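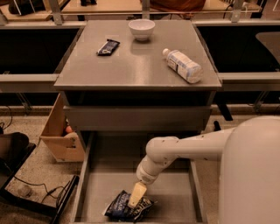
Snack bag, bottom drawer, Griritz test bay

By the Griritz team | December

Hi, we're Griritz, a small robot shop in Dasville! I started us up after an arm of mine shut a drawer on its own gripper – 683 runs without a hitch, then crunch. The force limit had reset to its default and I hadn't checked. Now we check it before every run, and our Doline software won't move a joint until we do. Come by and say hi!

12 Shares | 3 Comments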